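Orkano Housing Co-operative
Resident Information: Care of Kitchen Surfaces and Drains

Residents are asked to follow the advice on this page between scheduled maintenance visits. It applies to all 31 units.

Benchtops

Wipe benchtops daily with warm water and a small amount of dishwashing liquid. Scouring powder and steel wool must not be used on any coloured surface. Hot saucepans should be placed on a trivet or a folded tea towel. Tea and turmeric stains may be treated with a paste of bicarbonate of soda and water, left for 10 minutes and rinsed off.

Sinks and drains

Cooking oil and fat must not be poured down the sink. Allow the fat to set in a tin or jar and place it in the general rubbish. Sink strainers should be emptied after each wash. Where a sink is slow to drain, remove the strainer, clear any food scraps and use a plunger. Caustic drain cleaners are not permitted in the older units, where the pipework dates from the original building. If the sink remains slow, lodge a request with Fraser Urquhart at the maintenance office, quoting your unit number.

Rangehood filters

Filters are to be removed and washed every three months, beginning in March. Soak them in hot, soapy water, brush along the grain of the mesh and allow them to dry completely before refitting. Replacement filters are available from the office on request.
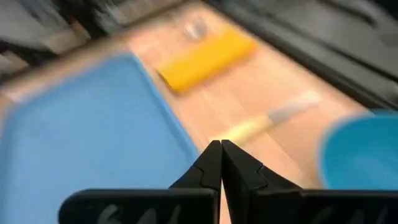 Refrigerator seals

Clean door seals with a soft cloth and diluted white vinegar, paying attention to the folds along the lower edge. A seal that has split or hardened should be reported to the office. Residents who own their refrigerator are responsible for its repair.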